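# Setting Up the Hands on a Bronard Two-Arm Cell

This walkthrough gets the hands on your Bronard ready for soft objects. Plush is my favorite thing to tune on! It squishes, it snags, and it shows you a bad grip setting right away.

Start with the cables. Each arm has a thin black one coming off the wrist, and you want a nice loose loop on the tabletop. Bend each elbow through its full travel by hand with the power off, and watch for any spot where the loop pulls tight.

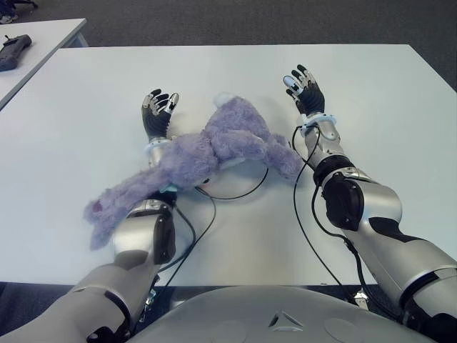

Next, power up and open the Vomulden panel. Home the left hand, then the right. Set the finger speed to 50 and the closing force to 12, and leave the thumb alone for now (it gets its own pass later).

Run the open/close cycle 50 times. Listen while it goes! A healthy hand makes a soft, even whir. If one finger clicks, stop and check the screws on its knuckle link.

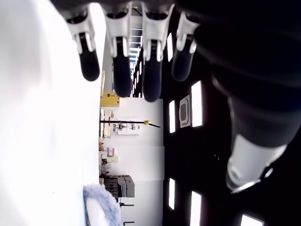
Now do the thumb. Go to Joint Offsets and bring the value up slowly until the thumb tip meets the first finger. Mine landed at 171, but every hand is a little different, so trust your eyes over my number.

Time for a real grab. Lay a plush toy on its side, bring one hand down from above, and let the fingers curl over it. Keep the other hand open and out of the way. 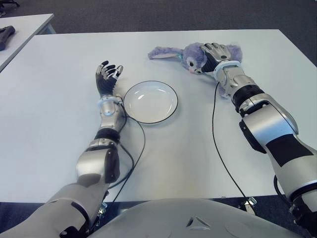
If the toy slides, raise the force one step and try again. Long fur likes to work into the finger joints, so brush them out between runs. Save the profile under a new name before you quit the panel.

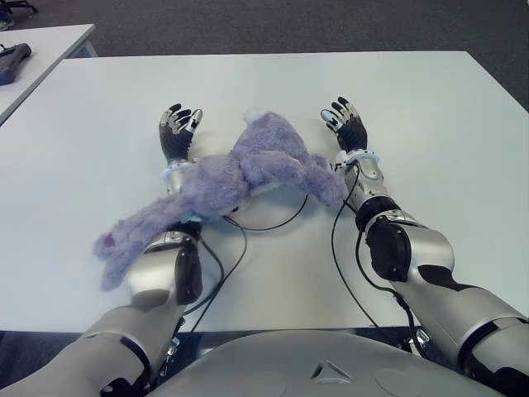

*Keir Kerr*

The same steps work on the older Sekuleck controller, except that Joint Offsets is under Service and you have to home both hands again after saving.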